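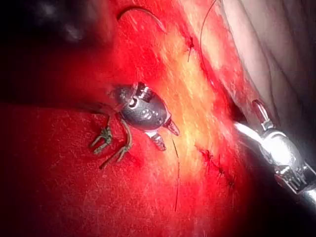 The Lelldale Library System has added two novels to its fall fiction list, and both will be available at all branches beginning in August. Reserve requests may be placed now at any service desk or through the online catalog.

## New Thriller: *The Wasetti Crossing*

A ferry leaves the island of Wasetti on a calm night and reaches the mainland with one passenger fewer than it carried. The harbor office closes the matter as a clerical error. A junior clerk, ordered to correct the passenger list, keeps a copy of the original and begins writing letters to the names on it. The replies come slowly, and the last one is in her own handwriting.

The novel is told in six parts, each set at a different port on the ferry's route. Readers who enjoy slow, watchful suspense will find much to admire, particularly in the middle chapters, where the author lets the weather and the timetable do most of the work. The ending has divided our staff reviewers. The large-print edition will follow the standard edition by two weeks. 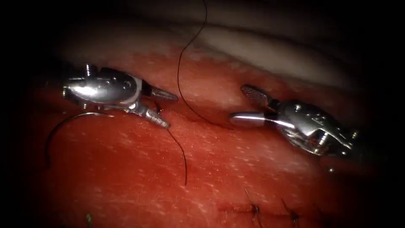
## New Science Fiction: *The Lahlou Inheritance*

The Lahlou family has governed a mining moon for nearly 2 centuries under a charter that no living person has read in full. When the charter is unsealed, the youngest heir learns that the moon was only ever leased — and that the owners are on their way to collect it.

The book is a generous, crowded story of court politics, with a long trial at its center and a good deal of comedy among the household staff. Some knowledge of the earlier Lahlou stories is useful but not required. A family tree is printed inside the front cover, and patrons are advised to consult it often. The audiobook edition may be borrowed through the catalog under the same title. 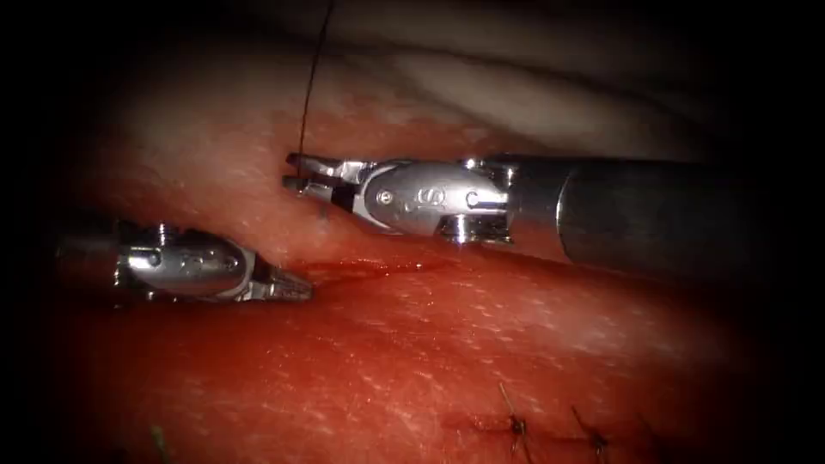 ## Presside Reading Circle

The Presside branch will discuss *The Wasetti Crossing* at its next Saturday meeting, in the ground-floor reading room. Attendance is free, and a library card is not required. Patrons who wish to attend should register at the Presside desk, where discussion copies are held for registered members. Copies must be returned at the close of the meeting so that they can be passed on to the next branch.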